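Petits couteaux en céramique et canifs pliants : mon avis après deux mois

J'ai craqué en janvier sur la boutique Latuheru, un soir où je cherchais juste un économe (oui, je sais). Résultat : des couteaux de cuisine roses en céramique avec leur étui, et des petits pliants beiges que ma sœur appelle « les couteaux de dînette ».

Commençons par les roses. Ça coupe super bien les tomates, les fraises, le concombre, et c'est d'une légèreté ! Le manche courbé tombe bien dans ma main, qui est plutôt petite. Par contre on oublie les os, le surgelé et le parmesan – j'ai ébréché une pointe dès la première semaine. L'étui tient bien, je peux les laisser en vrac sans me couper en fouillant.

Les pliants, je suis plus partagée. Pour le pique-nique c'est génial, ça se glisse dans une poche et ça tartine un chèvre sans problème. Mais la charnière est raide au début et des miettes se coincent dedans, il faut passer un cure-dent. Retno Kwok, qui avait laissé un commentaire avant moi, conseillait une goutte d'huile : ça marche !

Côté rangement, j'ai tout regroupé dans un bac jaune sur le plan de travail. Moins chic qu'un bloc, mais je retrouve tout. 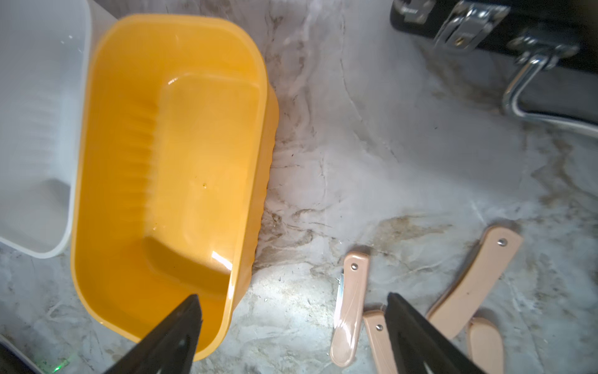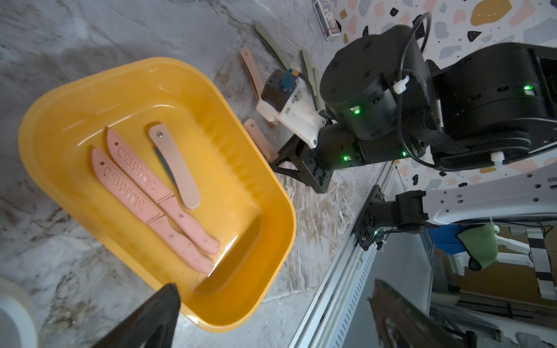 Le bac jaune et des petits pliants beiges ou, sur la seconde photo, un pliant avec les couteaux roses dans leur étui.

Je mets 4 étoiles aux roses et 3 aux pliants.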